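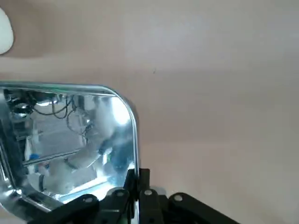
Tischreinigungs-Set Stiltton
Kehrschaufel, Handbesen, Edelstahltablett und Tischeimer

Das Set Stiltton ist für alle gedacht, die an einem großen Tisch arbeiten und ihn mehrmals am Tag frei bekommen müssen. Krümel, Papierschnipsel, Fadenreste und Blütenblätter landen auf der Schaufel und von dort im Eimer, ohne Weg zur Küche oder zum Hof. Zusammengestellt wird das Set bei Dilau, ausgeliefert wird es in einem Karton ohne Kunststofffüllung.

Kehrschaufel und Handbesen
Die Schaufel ist cremeweiß und hat einen kurzen Griff, damit sie auch zwischen Geräten und Vasen Platz findet. Die breite Öffnung liegt flach auf der Tischplatte auf. Der Handbesen hat dunkle Borsten und einen weißen Griff. Beide Teile lassen sich mit lauwarmem Wasser und etwas Spülmittel reinigen. Den Besen bitte liegend trocknen lassen — stehend verbiegen sich die Borsten.

Edelstahltablett
Rechteckig, mit hochgezogenem Rand und glatter Innenfläche. Es nimmt auf, was beim Wischen nicht nass werden soll: Scheren, Klammern, Schrauben, Stifte. Fingerabdrücke verschwinden mit einem trockenen Mikrofasertuch. Scheuermilch hinterlässt Kratzer. 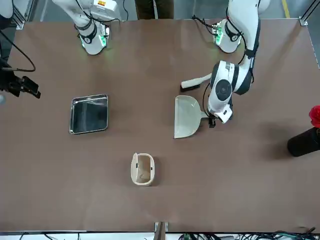

Tischeimer mit Deckel
Der kleine Eimer ist cremefarben und bleibt den Tag über auf der Tischplatte stehen. Der gewölbte Deckel hält leichtes Material zurück, wenn ein Fenster offen ist. Für feuchte Abfälle empfehlen wir einen Beutel. Passend dazu gibt es die klaren Beutel Wumbei, die Rolle zu 100 Stück. Zum Einlegen den Deckel abnehmen, den Beutel auf dem Tisch glatt streichen, öffnen und den Rand nach außen umschlagen.

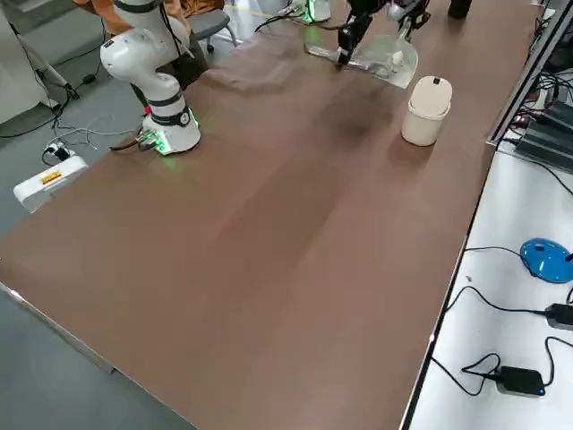
Die Beutel sind nicht für heiße Asche oder Scherben geeignet. Wer nur trockene Reste sammelt, kommt ohne Beutel aus und wischt den Eimer abends aus.

Einsatz am Blumentisch
Afia Zakaria bindet in ihrer Werkstatt in Nunthorpe Sträuße und benutzt das Set seit April. Bei Rosen streift sie zuerst Blätter und Dornen ab, legt die Stiele zur Seite und kehrt dann von hinten nach vorn zur Tischkante.
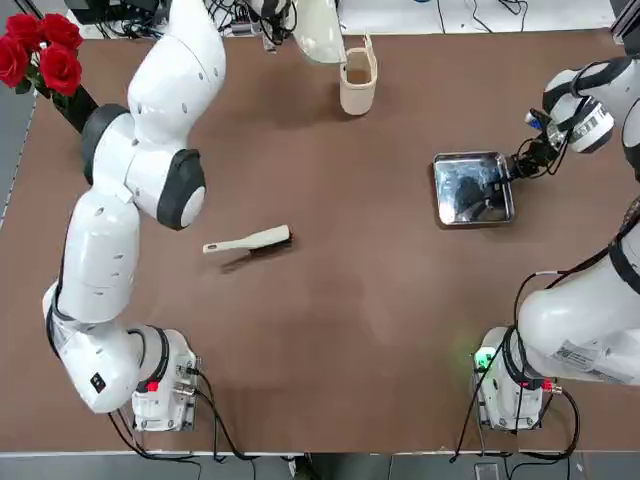
Auf matten, rotbraunen Platten sieht man Schlieren schneller als auf hellen. Nach dem Kehren reicht dort ein gut ausgewrungenes Tuch, danach einmal trocken nachwischen.

Lieferung und Ersatzteile
Versand innerhalb von 10 Werktagen. Besen und Deckel sind einzeln erhältlich, das Tablett nur im Set. Fragen zu größeren Mengen beantwortet Dede Ansah, vormittags telefonisch oder über das Kontaktformular.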